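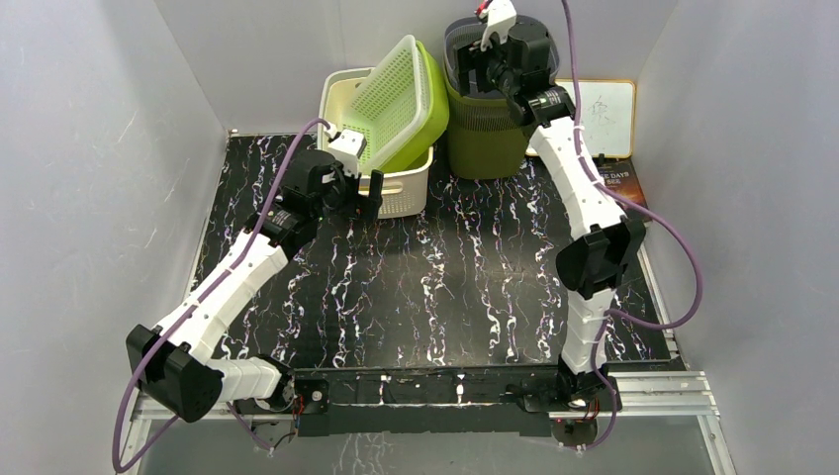
4. Adding a performer and a net worth entry

Use this section after you have set up your Cotis account and chosen a page template. You need editor rights to save a profile.

4.1 Create the profile

1. Open Cotis and select People, then New Profile.
2. Type the performer's name as it appears in film credits. Put birth names and stage names in the Also Known As field.
3. Enter the date and place of birth. If only the year is known, leave the day and month blank.
4. Choose a main occupation. You can add up to 8 more, but only the first one shows in search results.
5. Click Save Draft.

Note: Cotis checks for duplicates when you save. If a match comes up, open the older profile and edit that one.

4.2 Enter the net worth figure

1. Go to the Money tab and click Add Estimate.
2. Enter the amount in full, with no commas or symbols. Pick the currency from the list.
3. Add at least 2 sources. A fan page or a forum post does not count as a source.
4. Fill in the As Of date. The page will not publish without it.
5. Tick Estimate. Leave Confirmed alone unless the figure comes from a court filing or the performer's own statement.

Caution: Changing the currency after saving does not convert the amount. Delete the estimate and enter it again.

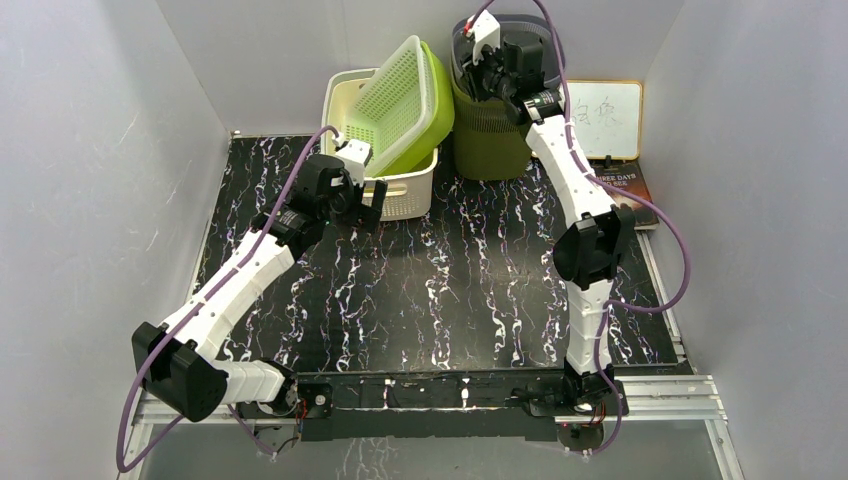 Two robot arms over a black tabletop with pale veins.

4.3 Import a filmography

1. Export the credits list from Brinent as a plain text file, one title per line.
2. In Cotis, select Credits, then Import, and choose the file.
3. Match each column to a field. Title and Year are required. Role can be left empty.
4. Click Preview and look for rows in red. These are usually missing a year.
5. Click Import.

Files are limited to 700 lines. The Oksanen sample file has 1,153 and must be split before you import it.

Note: Television episodes are grouped under the series title. To list one separately, open the series and select Split Out.

4.4 Send for review

Click Submit. The profile moves to the Wotmont review queue and is locked until an editor releases it. To get a profile back early, write to the queue manager, Kerttu Harju, and include the profile number.

Section last revised December 19, 2020.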